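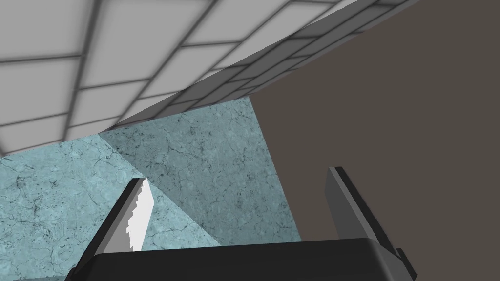 Wrist view in the Puneck sim cell, gripper open.

Kilian Bachmann
January 3, 2025

Thread on how I look after the simulated copy of our two-arm cell. It's the one we use at Flollcombe to try out changes before they go on the real arms. Mostly notes for whoever takes it over from me in spring.

The cell is called Puneck. It's one robot with two arms, a gripper on each, and a room that gets new surfaces on every reset. Tile, brick, marble, plain paint, whatever the loader picks. The colors are meant to clash. Don't file a ticket about them.

First job after any update is the wrist cameras. Open the gripper all the way, hold the arm still, grab one render. You want both fingers in view and the black base along the bottom edge. If the base is gone, the camera mount has gone back to its default pose and everything you record after that is junk.

It went back to default in August and I missed it for 582 episodes. We threw them all out. The check takes less than a minute so please run it.

Mount offsets are in the Pristari file, under the arm, not under the camera. I've looked in the wrong place more times than I'd like. Change one arm, save, reload, then do the other. If you change both and then save, only the second one sticks. Pirmin Eberhard reported that one and there's still no fix.

Finger pads next. The white pad has a stepped edge in the render. That comes from the mesh we use and it doesn't matter for contact, which runs on a plain box behind it. I tried a smoother mesh last year and the reset time doubled. Went back to the old one.

Then the head camera. It sits close to the body, so when the robot leans in you get a lot of white shell at the bottom of the picture. Some of that is fine. If the shell covers both grippers, the torso height is off and needs setting again.

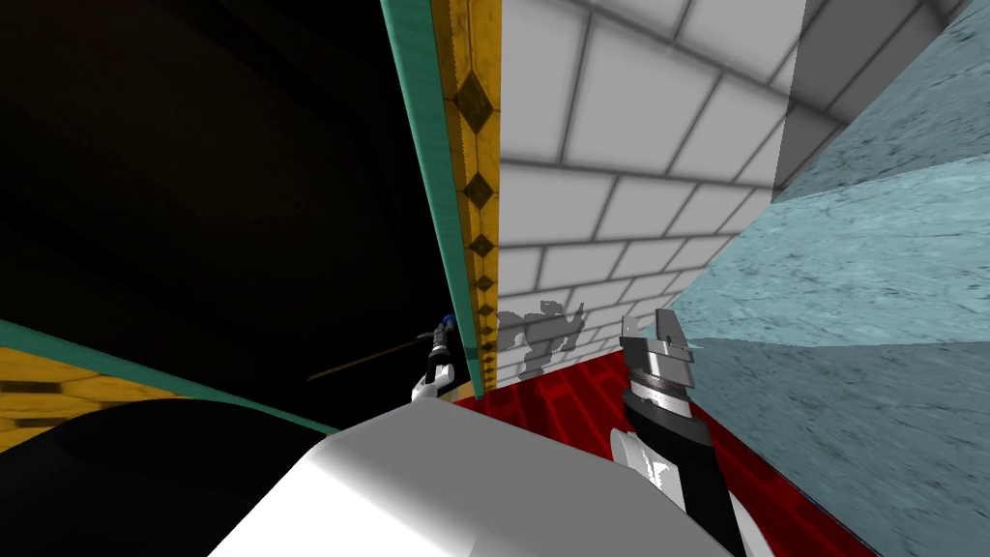 With the rod tasks I also check which hand has the rod before I start a run. The task file says left or right from the robot's side. The log viewer says it from the viewer's side. Kälin's script swaps them for you, but only if you load the log through it.

Shadows: leave them on. Turning them off makes resets faster and I know it's tempting. The arms cast onto the walls and floor in the real cell too, and the picture model got worse at finding the fingers when we trained without them.

Dark corners are a separate thing. Some surface sets come out close to black on one side of the room. I used to take those out by hand. Now I only take one out if I can't find the gripper against it in the wrist view.

Reset limit is 800 per session. After that memory fills up and the arms start to jitter at rest, which looks like a gain problem. It isn't one. Close it, start it again, carry on from the last seed.

Pirmin spent most of a day tuning gains before we worked that out. The tuned values are still in the file, commented out. Leave them commented out.

Last good seed is 2971. If something looks wrong and you can't tell whether it's you or the build, load that one and compare against the renders in the Puneck folder. Same seed, same room, same arm pose.

Still to do: a proper limit on how far the wrist can turn near the wall. Right now I just watch it. Will add to this thread once Kälin has had a look.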